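Monday, mostly backup retention

Stayed late again with the retention settings on the Plurkell server. Writing it down while I still remember which parts I changed.

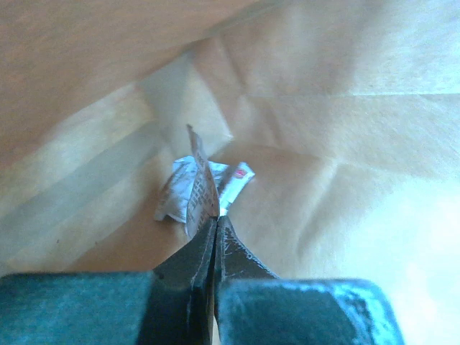 So how long does a deleted backup really stay on disk? Until the next cleanup pass after its hold period runs out, and on our server the cleanup pass runs once a week unless you change it.

That took me most of the day to find. The console shows a job as "expired" the minute the retention date passes, so anyone looking at it would think the space had been given back. The disk says otherwise. The job is only marked. The files stay where they are until cleanup comes through, and cleanup skips anything with an open hold on it. We had a lot of open holds.

It started this morning at 7 with the low space alert. The volume had 5 percent free. I did what I always do, which is delete the oldest test sets from the Sandhu migration, and nothing changed. I refreshed, waited, refreshed again. Still 5 percent. Then I restarted the storage service, which I shouldn't have done with a copy job running, and had to wait for that job to start over from the beginning. It finished after lunch.

The console was no help with the holds. There is a column for them, but it is hidden by default, and once you turn it on it only says "Y" or blank. It doesn't say who placed the hold, or when, or until what date. All of that is in the catalog database, in a table called job_flags, in a single number field. Each bit means something different. The vendor guide lists the first four and stops.

I worked out the rest by making a throwaway job and changing one setting at a time, then looking at the number after each change. Notes for later:

1 is expired.
2 is verified.
4 is copied to second site.
8 is encrypted.
16 is manual hold.
32 is hold placed by a policy.
64 seems to be set when a restore has been run from the job. I only saw it twice and I'm not sure of it.

The 32 is the one that was hurting us. Whoever set up the Stollitz policy group ticked "protect on failure", and that puts a policy hold on every earlier job in the chain when a later one fails. It makes sense for a night or two. But the hold doesn't come off when the next job succeeds. It comes off when somebody acknowledges the failure in the console, and the failures page isn't one we look at, because the failures come to us by email and we close them in the ticket system.

So every failed job going back to the spring had left a set of held jobs behind it. The console called them expired and the cleanup pass stepped over them every week.

I wrote a query that joins the jobs table to job_flags, picks out the rows with both 1 and 32 set, and adds up the size on disk by client. My first version was wrong. I had compared the number to 33 when I should have been testing the bits, so it missed everything that was also verified or encrypted, and that was nearly everything. It came back with two rows and I thought for a while that my whole theory was bad. After I fixed it the list ran to several screens. The file server was at the top, then the old mail archive, then the accounting database.

One more thing about the query. The size column in the jobs table is the size before compression. The size on disk is in a different table, media_segments, and a job can have many segments, so you have to sum them first and join after. If you join first you get each job repeated for each segment and a total bigger than the volume itself. I did that too.

Called Liette Thibodeau before touching anything, as she set up the original policies and has the support login. She didn't know about the hold behavior either. She remembered ticking the box on Stollitz because of a bad week with the tape library, and she said to go ahead and acknowledge the old failures as long as I kept the accounting ones until she had checked with their manager. She also said not to clear the bits straight in the database, which I had been thinking about. The catalog keeps a checksum on that table and the service will refuse to start if it doesn't match. I'm glad I asked.

The acknowledge button only works on one page of the list at a time, and a page is 20 rows. I looked for a setting to make the page longer and there isn't one. Wasix, the little scripting tool that came with the server, does have a command for it. It wants a job number and a reason, and the reason can't be blank. I exported the job numbers from the query, took out accounting, and ran the lot through a loop. It choked the first time on a client name with a space in it. Quotes fixed that. The command also has a pause built in between calls, so it crawled along and I answered email while it went.

Then I ran cleanup by hand. It took 60 minutes and the log said almost nothing the whole time. When it was done the volume was in good shape, well under the alert line, with the accounting sets still held. I checked three jobs at random to see that the current chains were complete and ran a test restore of one folder from the file server. It came back fine. That restore set the 64 on the job, so I'm a bit more confident about that one now.

Things I changed today:

Turned on the hold column in the console for everybody in the group.
Saved the query as "expired but held" in the shared reports folder.
Left "protect on failure" on for Stollitz. Liette wants to talk about it first.
Moved the weekly cleanup from Sunday night to early Saturday, so it doesn't run into the full backups.

Things I did not get to:

The Plurkell upgrade. The release notes mention "improved hold reporting" and give no details. I'd like to try it on the spare machine before we put it near the real catalog.
The email alerts. They should have a link to the failures page in them, or we will be back here in a few months.
The storage service restart needs to go in the change log. I'll write that up tomorrow with the rest.

I also want to look at the test sets from the Sandhu migration again. I deleted them in a hurry this morning and I believe they were all finished with, but I didn't check the list against the project sheet. They were marked expired before I got to them, so it should be all right. If somebody does want one back it is gone from this site. The second site copy runs on its own retention, which is longer – I would look there first.

Got home after 8. Ate leftover soup standing up and set the alarm for the usual time. The copy job to the second site starts at midnight and I told myself I wouldn't log in to watch it.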